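# Before you spend money on a laundry-folding arm

*Household and workshop tips, updated 9/9/21*

I keep a small shop that washes, folds and returns other people's clothes, and like everyone who folds for a living I have gone shopping for a machine to do it for me. I have a folder of quotes and a much better understanding of extension cords. If you are planning to put an arm or two over a table, at home or in a back room, these tips should save you some of the money I spent on learning them.

## Start with the table

Everyone starts with the arm. The arm has a brochure. The table does not, and so it gets bought last, with whatever is left over, and then it wobbles.

- Buy the table first and live with it for a month. If you hate folding on it, the arm will do no better.
- Get one bigger than your largest shirt laid flat with both sleeves out. Then go up a size.
- Rounded corners are worth paying for. You will be walking past that table in a hurry with a basket on your hip.
- A white top is cheerful and easy to wipe down. If most of what you wash is white, ask for a demonstration with white cloth on it before signing anything. Salespeople love a nice dark towel.
- Put felt or rubber under the feet, and check them for level again after the first week.

## Ask what comes in the box

A quote for "one arm" can mean an arm. It can also mean an arm without its gripper, its mounting plate, its power supply or its cable, all of which have their own lines on page two. The Brunix quote I got ran to 33 lines, and I had to ask what nine of them were. The Kanden one was a single line with a single large number, which I admired as literature but couldn't budget from.

Make your own sheet with these headings and make every seller fill it in:

- Arm (how many?)
- Gripper, and spare fingertips
- Mounts, clamps and brackets
- Cables, with lengths
- Cameras and whatever they stand on
- Software, and what happens to it in year two
- Delivery, setup, and someone to phone

Spare fingertips deserve their own line. They're the part that meets the zipper. My allowance for tips and other small parts is $517 for the first year, a figure I reached by adding up three price lists and sighing. 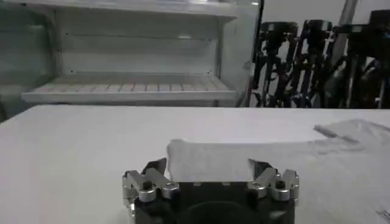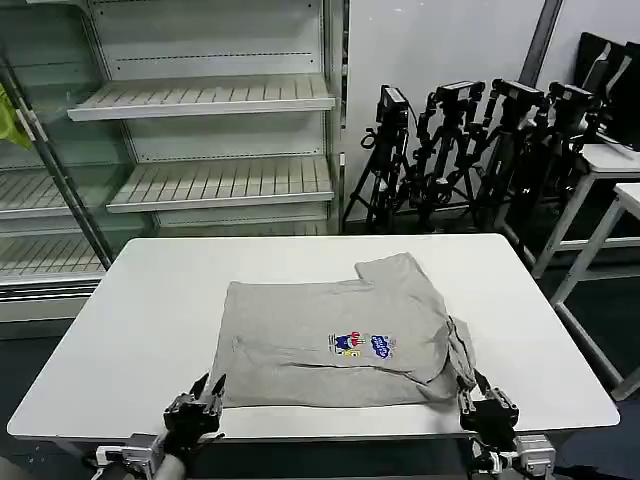

Shirts and plain cloths both belong on your list of test items.

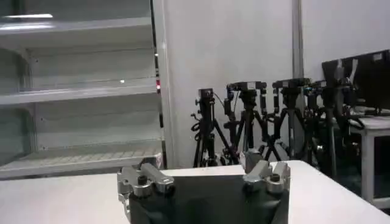 ## Draw the floor, then draw it again

Measure the room and cut the big items out of paper at scale. Do this before you get attached to anything. Your paper table will fit beautifully. Now add the legs of anything on a tripod, which spread out a good deal farther than the thing they hold up, and add a path for a human being carrying laundry. Now your table doesn't fit.

A few things I wish I'd drawn the first time:

- Tripod feet. Draw the whole circle, and don't let two circles share a patch of floor you plan to walk on.
- A side table for the screen and the odds and ends. You'll want it within reach of the main table but off it.
- Shelving for what's waiting and what's finished. Leave enough gap to stand in front of it and bend down to the bottom shelf.
- Cables, all of them, from plug to machine. Measure along the wall and up the leg. The straight-line distance is for birds.

Hook-and-loop ties cost next to nothing and can be undone when you change your mind. Zip ties cost the same and can be undone with scissors, along with, in my case, a camera cable.

## One arm or 2?

A single arm is fine for moving a folded thing from here to there. For a T-shirt that has arrived on the table in a heap, you'd want two, for the same reason you don't fold shirts with one hand in your pocket. Two arms means two grippers, twice the spare tips and a wider table, so price the pair as a pair from the beginning. Adding the second one later cost more in every quote I collected. Kolev would at least put the price of the second arm in writing and hold it through July.

If you can rent, rent. Chun-yin Hsieh, who talked me out of my first purchase, has a rule I've since stolen: take your own laundry to the demo. Bring the awkward stuff, in a bag, unfolded. Mine held:

- 3 T-shirts, one with a big print on the chest
- a fitted sheet, out of spite
- kitchen cloths that have been through the wash too many times
- one baby sock

The Nuston people were very good about the bag until they reached the sheet.

## Put your own hours in the budget

The quotes all end at delivery. Your expenses don't. Someone has to clear the table, lay things out, shift the cameras back after they've been bumped, and stand there watching while a shirt is thought about. Write those hours down at whatever you pay yourself, even if it's an embarrassing number. I used my helper's rate because mine made me sad.

Then time yourself folding a basket by hand, on the good table, with the radio on. Tape that number to the front of the folder. It's the one every quote has to beat, and I got faster just from having bought the table.

## Small things

Label both ends of every cable. Keep the invoices in a drawer that isn't in the laundry room. Get the return policy on paper and read the bit about who pays the freight. Lint gets into everything, so buy the brush now.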